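Bread, Slowly

4 min read

I never meant to become a person who bakes. When we moved out to Rutherford in March there was a perfectly good bakery 3 miles down the road in Wuder, and I figured that would be that. Then its hours got shorter and shorter, and one morning I found myself in the kitchen with a bag of flour and my grandmother's recipe card, which says "bake until done" and very little else (thanks, Grandma!).

My first batch could have held a door open. The second was better, and by the fourth I'd worked out that our kitchen is simply chilly, and that dough in a chilly kitchen wants the whole afternoon. So now I let it have the afternoon. I answer letters, I pull a few weeds, I peek under the towel more often than I should.

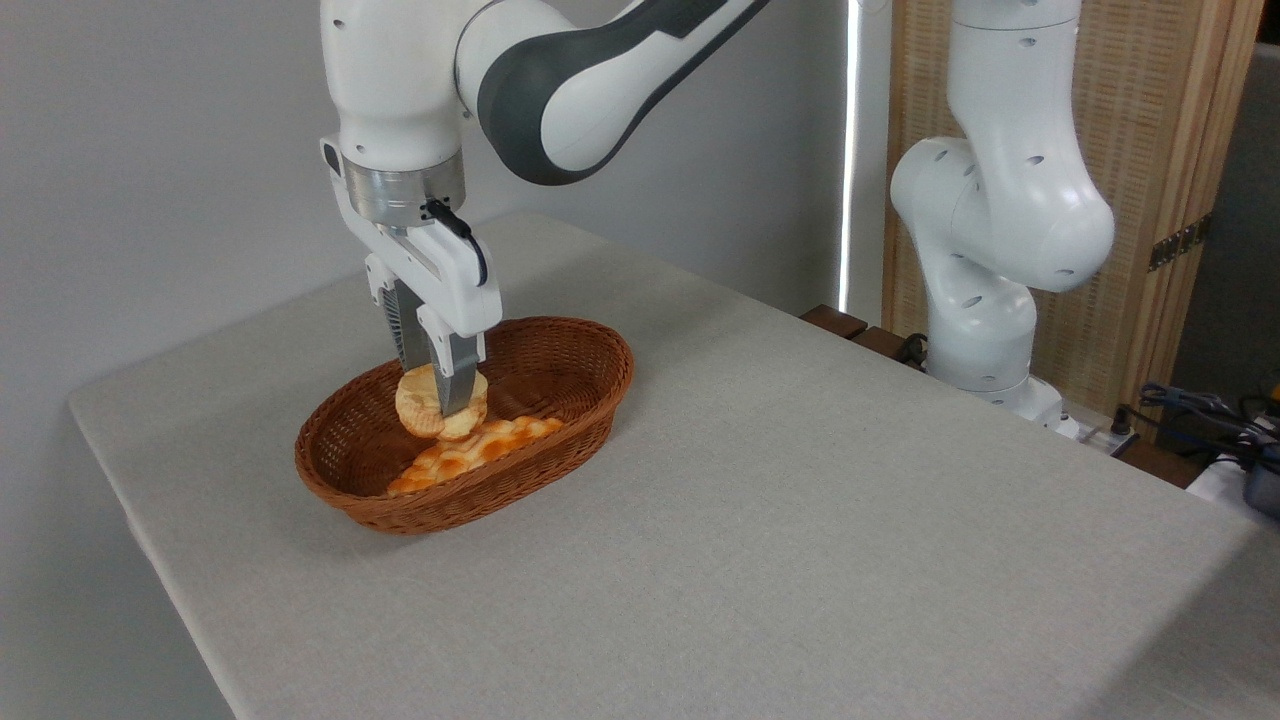

A golden roll and a wicker basket.

I do love rolls more than loaves, I think – they're friendlier somehow, and you can leave a few on a neighbor's porch without making a big thing of it. My neighbors have been very kind about the early ones. Next I'd like to try rye, if the store ever has any, and I've promised myself I'll finally write proper times on that recipe card.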